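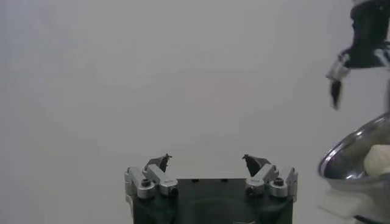 News > Council Watch > Releases

January
By Cirilo Trujillo, Brorkomley Ratepayers' Network

RATEPAYERS QUESTION PARKING PERMIT "CONSULTATION"

The Brorkomley Ratepayers' Network is asking council to delay its vote on residential parking permits until it releases the figures behind them.

Council says its plan for the Cisneros neighbourhood has "broad support." That claim rests on 71 replies to an online survey, in an area with over 2000 households. The survey had no box for people who don't want permits at all.

"I've read the staff report twice and I still can't find what the program will cost to run," said Network chair Higinio Ibarra. "We're told it pays for itself. Fine, show us the math."

The report lists 399 permit spaces on streets near Onbridge station. It doesn't say how many are already taken overnight, or what happens to visitors, home care workers and tradespeople. A drop-in session is planned at the community centre at 2 p.m., when plenty of residents will be at work.

The Network has requested an evening meeting and the full survey results. Council has acknowledged the letter and has offered neither so far.

Contact: Brorkomley Ratepayers' Network | Copyright | Back to top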